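April 22, 2021

Back at the bench with the Lunditholm clock. For anyone reading over my shoulder: it's the tall one Hilde Verschueren brought over from the Meverton house, eight-day movement, painted dial, and a strike that has never once agreed with its hands for as long as her family has owned it. Job number 2565 in the book. I keep writing 2556 on the tags, so if you find a bag of screws marked that way, it's this clock.

Got the movement out of the case before coffee. The seatboard is a replacement, pine, and whoever cut it left the pulley slots too narrow, so one of the gut lines has been rubbing. You can see a shiny groove worn into the wood on the strike side. I've eased both slots with a rat-tail file and waxed them. I'm not making a new board. This one is ugly but flat, and flat is what I care about!

Inside the front plate there's a scratched repairer's mark, "Fothergill 1973," and next to it a tiny drawing of what I think is a duck. Darren says it's a teapot. We looked at it with the loupe and still disagree, so I've traced it into the back of this book and the next person can have a vote. Fothergill was a decent repairer, I will say that. The bushings he put in are neat and properly sunk, and he didn't punch the plates up around the holes like so many people did. What he did do was use a very soft solder on the rack tail, which I'll come to.

Depthing first. I set up the going train between the plates with no pallets, one wheel pair at a time, and felt for shake. Center wheel to third is fine. Third to escape is a touch deep – there's a sort of gritty feel when you run it slowly with a fingertip – but I think it's dirt in the pinion leaves more than anything. Pegged it out with a sharpened stick and it got a lot sweeter. I'll try it again after the plates have been cleaned properly. Three pivots need burnishing, all on the strike side. The fly arbor is the worst, with a step worn in it that I can catch with a fingernail.

Now the rack. The strike goes wrong in a very regular way. Set the hands to 7 and it gives you six, every time. Set it to 3 and it gives you three, very pleased with itself. From one to five it's perfect, then it loses a blow for the rest of the dial. Hilde told me her father used to just add one in the evenings, and I love that, but it isn't going home like that if I can help it.

My first thought was the snail, as it always is. I pulled it off the hour wheel and measured every step with the dial caliper against a printed circle, and the steps are even. A bit of wear on the edge of the twelve step and nothing else. So the snail is innocent. My second thought was the rack teeth, and I went down those with the loupe too and found nothing broken or bent. Spent far too long on this. Lunch was a cold sausage roll standing up.

Then I put the rack on its post and pushed it by hand and saw the tail move separately from the rest of it. Just a hair. Soft solder has let go along one side of the joint, and the tail swings further out than it should once the rack gets some travel. At the low hours the rack hardly moves, so you'd never catch it. Past five it lags enough to miss a tooth. I was so happy I shouted, and Darren came in thinking I'd drilled my thumb again.

Plan is to clean the old solder off completely, pin the tail with a taper pin as well as soldering it, and set the angle using the one and twelve steps as my two fixed points. I'm borrowing Darren's little butane iron, as mine has gone weak. Note to self to buy my own tips this time.

Ran the plates through the cleaner while I was at it. The Fondo concentrate is nearly gone, and I've been stretching it thinner than I like. It still lifts old oil fine but it's slow on the green stuff around the pivot holes. Rinsed twice and dried in the warm box. The plates have come up a nice buttery color, with all of Fothergill's file marks showing, and I'm leaving those. They're part of the clock now.
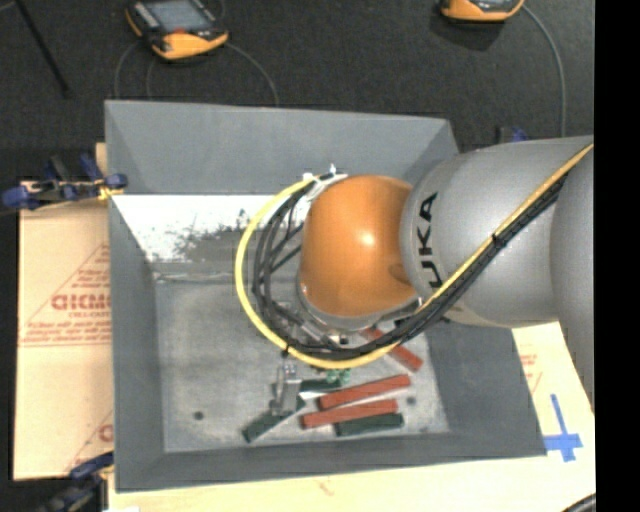
Should the strike weight be heavier than the going weight on a clock like this?

They can be the same, and on this one I'm keeping them matched. If the strike needs extra weight to get through twelve, there's friction somewhere and I want to find it.

Lines are next. The old gut is stiff and frayed where it passed through that tight slot, so both are getting replaced even though the going side looks all right. I've cut them long and I'll trim once the weights are on. Last time I trimmed first, and we all remember how that went.

Hilde phoned while I was writing this up and asked if it could be back in the hall by June. I said yes, with a fair wind. The case still needs a look – one hood molding is loose and the door lock has no key – but Darren likes case work and I'd sooner he did it.

Left on the bench tonight: rack and tail in the small tin, snail wired to the hour wheel, fly arbor in the tube with the cork in it. Please don't move the tin. Tomorrow is pivots, then the pin, then a trial run on the test stand with no dial.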